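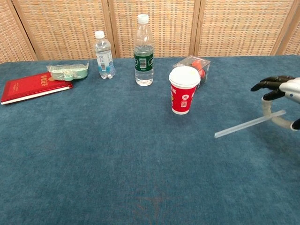
2. 机の上の片づけ

(スライド切り替え。開始から2分以内にここまで来ること)

この一枚で話したいのは、ストローです。人なら考えずにつまんで、袋に入れるか捨てるかして終わりです。機械にとっては、机の上でいちばん嫌な相手の一つになります。
理由は三つ話す。
透明であること。深度カメラは透明なものが苦手で、向こう側の面の距離を返してくることがある。
細いこと。指先の位置が数ミリずれると、つかめないか、はじいて転がす。
軽いこと。つかんだかどうかが力の値にほとんど出ない。
写真では指の間にストローが入っています。ここまでは今の機械でも届く、という話にとどめる。このあとどこに置くかは別の問題なので、次の項で扱う。

奥に並んでいるものにも触れる。水のボトルが二本、ふた付きの赤い紙コップ、本、フィルムのかかった緑の容器、透明な箱。どれも家や事務所の机にあるもので、特別な部品は一つもない。
ボトルは中身の量で重さが変わる。紙コップは強く握るとつぶれる。フィルムは光を反射して輪郭が崩れる。本は平らに置いてあると指が下に入らない。
会場に聞く。「この中で最初に機械に任せるとしたら、どれですか」
手が挙がらなければ先へ進む。

3. Foteoの社内試験の数字

前置き:条件をそろえた机での結果であり、家庭での成績ではない。ここは必ず口に出して言う。
試験の回数は379回。品物を一つつかみ、決めた場所に置き、手を離すまでを1回と数える。
途中で人が手を出さずに終わったのは245回。三分の二に少し届かない。
残りの失敗は、つかむ前、持っている間、置くときに分けて記録した。多かったのは置くとき。倒す、離すときに引っかける、隣の物に当てる。
つかむ動作の動画はよく出回っているが、置く動作まで見せているものは少ない。動画を見るときは最後の2秒を見てください、と言う。

質問が出そうな点:
・速さは。1個に40秒かかることがある。人の手ならその間に机全体が終わる。
・失敗した分は機械が自分でやり直したのか。この試験ではやり直しを認めていない。認めれば数字は上がるが、時間も延びる。
・学習した物と初めて見る物の差は。分けた集計はまだ出せない。出せないと答える。

4. 作業場ではどうか

Deshamの組み立て場の話。家の机より条件がいい。置く物が決まっていて、照明も変わらず、トレーの位置も固定できる。
任せているのは、部品を箱から出してトレーに並べる作業だけ。ねじの仮締めは人がやっている。梱包も人。
始めた2月は、止まるたびに担当者が呼ばれて、かえって手間が増えた。今は止まったら次のトレーに移るようにしてあり、残った分を昼前と夕方にまとめて人が直す。
機械の腕前はほとんど変わっていない。変えたのは段取りのほう。ここは少しゆっくり話す。

Nic Giollaの倉庫の例は時間があれば。床の荷ほどきで出る透明フィルムの回収を試して、途中でやめた。フィルムは形が決まらず、どこをつまんでも結果が違った。机の上のストローより一段難しい。

5. 家ではまだか

結論から言う。決まった机で、決まった品物を、急がずに片づけるなら、できるところまで来ている。初めての家で一通り片づけるのは、まだ任せられない。
家で難しい点。
・物の行き先が家ごとに違う。飲みかけの水を捨てるか残すかは、見ただけでは決まらない。
・失敗の後始末が要る。カーペットに飲み物をこぼせば、仕事は減らずに増える。
・見張りが要るうちは、自分でやるほうが早い。

導入を考えている人向けに、Cedanoの確認表を出す。読み上げない。次の三項目だけ指す。
止まったとき誰が気づくか。
落としてよい物だけで始められるか。
一日の終わりに何個残っていれば失敗とみなすか。

質疑に入る前に最初の写真に戻す。値段の質問には答えず、機種ごとの比較も今日はしないと伝える。
マイクは後ろの席から回してもらう。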